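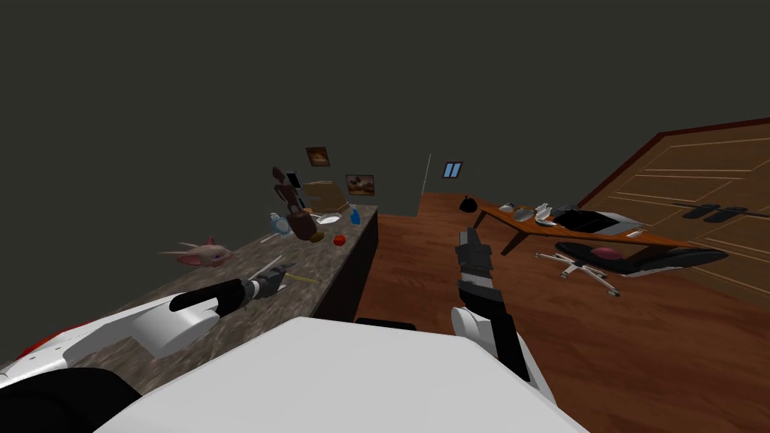
# A Visit to the Galovero Open Day

April 2022

I have wanted to see the inside of the Galovero building ever since I started driving past it on the way to my sister's, so when they put up a notice that the public could come in for an afternoon, I signed up the same evening. They only took 113 visitors for the whole day, split into small groups, and I'm very glad I was quick!

What they do there, in plain words, is show robots how to do everyday jobs. A person moves a pair of hand controls, the robot's arms follow along, and everything that happens gets saved so that the robot can learn from it later. A lot of this takes place inside a computer before any real machine is asked to try it. The make-believe house they use is called Dulavia, and I spent more time in it than anywhere else that afternoon (my group had to come and fetch me, in the end).

## Getting in

You sign a sheet, you hang up your coat, and you get a sticker with the name of your group. Ours was Manurung, named after one of the meeting rooms. There was coffee in the hallway and a very good lemon cake. We started with a short talk, which I enjoyed, although the room was warm and the gentleman next to me had his eyes closed for a good part of it.

The talk explained that there are two ways of teaching a robot by showing. In the first you take hold of the arm itself and move it through the job, the way you might guide a child's hand around a pencil. In the second you stand apart from the robot and steer it with controls. Galovero does both, but the make-believe house is all done the second way, for the simple reason that you can't take hold of an arm that only exists on a screen.

## Inside Dulavia

The room they had up for us was a kitchen and a study rolled into one, with a long speckled counter on one side and a wooden desk on the other. You look out from where the robot stands, with its two white arms reaching out ahead of you, and I have to say it took me a moment to get used to having a pale, broad chest where my cardigan should be.

Our guide took the controls first. She had the left gripper down low, just over the front of the counter, near a utensil with a yellow handle, and the right one up in the air over the wooden floor. She told us that new drivers nearly always forget about whichever arm they aren't using. They get so wrapped up in the one doing the work that the other wanders off and bumps into something, so at Galovero they practice finding a good resting place for it before they begin.

I was very taken with the things on the counter. There was a pink toy creature with big ears, lying on its side, and we had a friendly argument in our group over what it was meant to be. I said a pig. A boy of maybe ten said it was an axolotl and would not be moved. Farther along there was a red apple, a plate, a blue spray bottle and a little glass you could see through, so quite the mixture, and each of those wants to be held in its own way. A thin utensil lying flat is apparently one of the harder things to teach, as the fingers have to come down close to the counter without pushing into it. An apple is kinder to beginners, although it can roll.

Over by the desk an office chair was lying on its side, pink cushion and all. One lady asked whether the robot would be picking that up too, and the guide said chairs were a job for another year.

## Having a go

Each of us got 5 minutes at the controls, and this was the part I'd come for. You hold one in each hand, and there is a little trigger under your finger that closes the gripper. The guide's advice was to move slowly and to stop before you close the fingers, and then to look again.

I did 4 tries at lifting the apple. On the first I closed the fingers on thin air, on the second I gave it a good shove, and on the third I had it and let it go because I was so pleased with myself. The fourth I would call a success! What surprised me is how hard it is to judge distance on a flat screen. In my own kitchen I never think about how far away an apple is. After a while I learned to watch the fingers against the speckles of the counter, which helped a great deal.

The boy from our group did it straight away, of course.

I asked whether my clumsy tries would be kept. The guide said the ones from visitors are put in a separate folder and not used for teaching, which was a relief to me and probably to the robot as well. The drivers who work there record the same job many times over, with the objects shifted a little between turns, so that the robot doesn't only learn one path to one spot.

## The other rooms

Across the hall there was a real arm, a smaller one, made by a firm called Rullus. That was where you could try the hands-on kind of teaching. The arm goes soft when you press a button, and then you can push it wherever you like. It felt heavier than I expected at the shoulder and very light at the wrist. We taught it to move a wooden block from one tray to another, and it played our movement back to us, wobbles and all. I could see the very place where I had sneezed.

There was also a quiet room where people go through the recordings and mark where each one begins and ends. I would have liked longer in there, but it was nearly closing time and they wanted their chairs back.

## If you'd like to go

The next open day is in August, and you sign up through the notice on their door or by calling the front desk. Parking is behind the building, with just 3 spaces for visitors, so I'd take the bus if you can. Wear shoes you can stand in. Children are welcome, and they'll very likely do better than you at the apple.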